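About us

G'day, and thanks for clicking through! I'm Marjorie Whiteley and I started Vavum in my spare room, which my family would very much like back. We write software that tells robot arms what to do next. We don't build the arms, we don't sell the arms, and if yours has a bung joint we'll send you to somebody handy with a spanner.

What we do is the bit in between. You've got cameras on one side and motors on the other, and somewhere in the middle something has to decide which hand goes first, where it goes, and how to keep it clear of the other hand. Ours is called Ranora. It's a planner for two-armed setups and it's the reason most people ring us up. It treats both arms as one problem from the start (our first version planned them separately and then tried to sort out the arguments, and I still have the logs if you fancy a laugh).

Most of our test tasks come out of the kitchen drawer. Sponges, chopsticks, cutlery, anything squashy or skinny or likely to roll. A sponge is a lovely thing to plan for because it forgives a sloppy grip, and a chopstick is a proper pain because it's so thin that a few millimetres of camera error matters. If a planner only copes with neat little cubes we reckon it isn't finished.
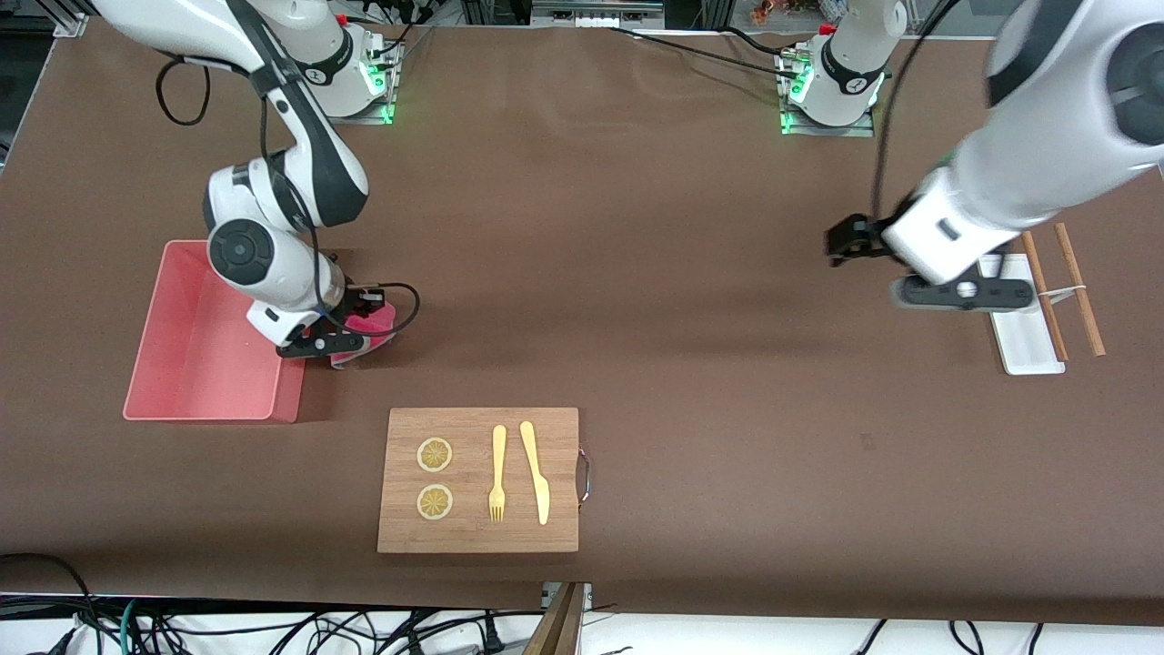

Two arms, one table: the right gripper has the pink sponge beside the bin, the left is over by the tray and chopsticks.

Zutix came along next. It's our replay and logging tool, and it started life as a script I was too embarrassed to show anyone. You load a run, scrub back and forth, and see what the planner believed at each step alongside what the camera saw. More than 200 labs and workshops have downloaded it so far, which still makes me a bit giddy. It's free and it'll stay free.

There are three of us on the code these days, plus whoever's on placement from uni. We moved into the old paint shop at Innes in November, so there's finally room for a decent bench and a kettle that isn't sharing a power board with a controller. Every change to Ranora goes through 1000 simulated runs overnight before it gets near real hardware, and I read the failures over brekkie.

Want a chat about your own setup? Send us a log file and a few lines on what's going wrong. Messy ones are welcome!

Page last updated 16 June 2022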